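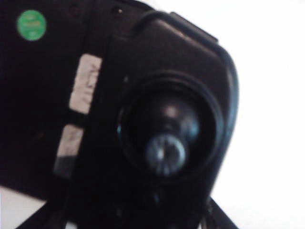 4. Preparación y revisión del mando de mano

4.1. Ámbito de aplicación

La presente sección se dirige al personal y al alumnado que utilicen en préstamo los mandos de dos palancas del taller Arstead. Sus disposiciones sustituyen a la hoja plastificada que se entregaba hasta septiembre. La consulta de las secciones 2 (Normas de préstamo) y 3 (Baterías) se considera previa a toda puesta en marcha.

Cada mando se entrega con su estuche, un paño seco y la ficha de préstamo. Las etiquetas adhesivas de la carcasa forman parte del inventario y no deben retirarse, cubrirse ni sustituirse sin autorización escrita de Citlali Ponce.

4.2. Colocación del equipo

1. Despeje la mesa y compruebe que la superficie está limpia y seca.
2. Deposite el mando con las palancas hacia arriba, sin apoyarlo sobre ellas en ningún momento.
3. Sitúe el vehículo en el suelo, a la vista del operador y fuera de la zona de paso.
4. Compruebe que las cuatro ruedas apoyan por completo y que no hay cables, bolsas ni calzado en el recorrido previsto.
5. Verifique que las puertas contiguas permanecen cerradas durante la práctica.

Nota. La batería del vehículo deberá encontrarse, como mínimo, al 80 % de su carga. En caso contrario, se anotará en la ficha y se solicitará el cambio en el mostrador.

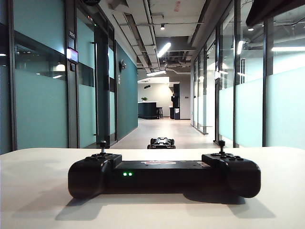 4.3. Encendido

6. Encienda en primer lugar el mando y después el vehículo. El orden inverso puede impedir el enlace.
7. Espere a que la luz verde quede fija. Si parpadea pasados 15 segundos, apague ambos elementos y repita el paso anterior.
8. Mueva cada palanca con suavidad hasta su tope y suéltela. Debe regresar al centro por sí sola.
9. Realice un primer desplazamiento corto, en línea recta y a velocidad reducida.

Precaución. No deje el mando encendido sin vigilancia. Una palanca presionada por un libro o por una prenda de abrigo basta para poner el vehículo en movimiento.

4.4. Revisión de las articulaciones

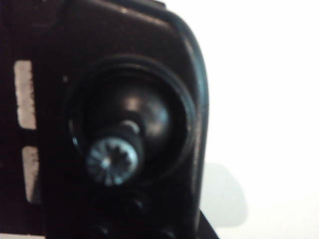 La revisión de las piezas articuladas se efectuará con el equipo apagado y antes de cada devolución. El polvo se acumula sobre todo en los alojamientos circulares, donde los rebordes escalonados forman un canal estrecho alrededor de la cúpula oscura. Pase el paño seco por ese canal, sin herramientas punzantes, y continúe por el cuello hasta el extremo metálico, cuyo dentado radial debe quedar libre de pelusa. No aplique grasa ni aceite – tampoco en pequeña cantidad – sobre el metal. Si observa dientes deformados u holgura al mover la pieza con dos dedos, interrumpa la revisión y entregue el equipo a Crisóforo Barrera con la ficha cumplimentada.

10. Limpie la carcasa exterior con el mismo paño, evitando frotar los bordes de las etiquetas.
11. Compruebe al tacto que no hay tornillos flojos.
12. Anote en la ficha la fecha, el número del mando y cualquier anomalía, aunque sea leve.

Los mandos en los que se hayan registrado siete anomalías leves se retirarán del préstamo para su revisión completa, con independencia de su estado aparente.

4.5. Guardado

13. Apague el vehículo y, a continuación, el mando.
14. Introduzca el mando en el estuche sin forzar el cierre. Si ofrece resistencia, extráigalo y corrija la posición de las palancas.
15. Deposite el estuche en el armario Memunum, en el hueco que lleve su mismo número.

Precaución. No apile estuches ni coloque objetos sobre ellos.

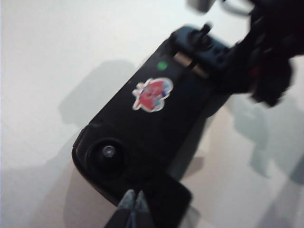
Teófilo Puma ha solicitado que conste en esta sección la siguiente observación: «La mayoría de los mandos que llegan con una palanca dañada se han guardado con prisa. Conviene cerrar el estuche sobre la mesa, nunca en la mano, y mirar que nada sobresalga». La observación se incorpora como recomendación y será de cumplimiento obligatorio en las sesiones con grupos.

4.6. Incidencias

Toda caída, golpe o contacto con líquidos se comunicará el mismo día a Wenceslao Meléndez, aun cuando el equipo siga funcionando. El usuario no desmontará la carcasa por ningún motivo.

Texto revisado el 2023-01-14. La sección 5 trata del transporte entre edificios.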